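Undora 4 review: a month with the trajectory planner

I've been running Undora 4 on my folding demos since the new release, and I'm a bit smitten (sorry, Morrison toolkit, it's over). You feed it handheld gripper recordings, it works out the path of the fingers and marks where each grasp begins and ends. My set is 1,075 clips, mostly clothes on a bed, and the import took one evening!

Dark cloth is where my old setup fell apart. Navy on a busy printed sheet, and it would lose the edge of the garment completely.

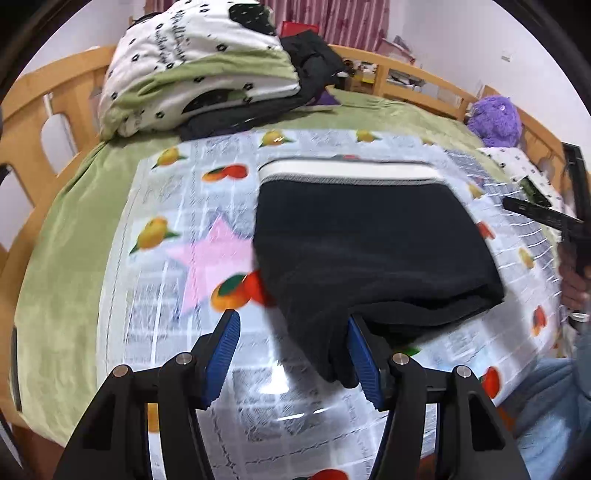 One reader replied to my July post that segmentation is the easy bit, and that any planner looks clever until it has to choose a second grasp point. Fair enough! So I held back 300 clips and checked only that. Undora's second choice was sensible on most of them, though it does love a waistband and I had to turn that weighting down by hand.

Zips are still a pain. It treats the raised fabric along the seam as a fold and plans straight over it.
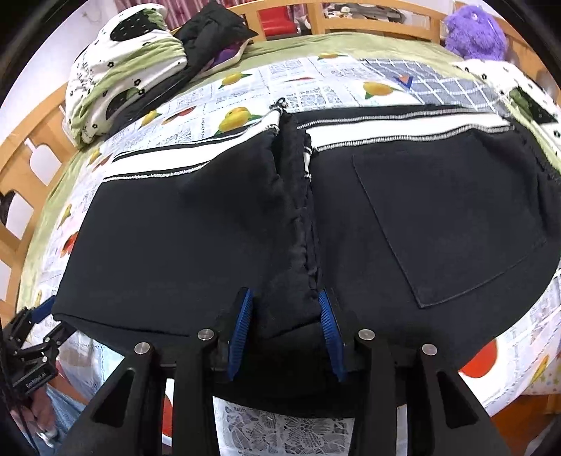 Both pads on the fabric, either side of the zip.

The timeline editor is lovely, the export menu is a mess, and the Utulum plug-in crashed on me twice. I'd give it 8 out of ten.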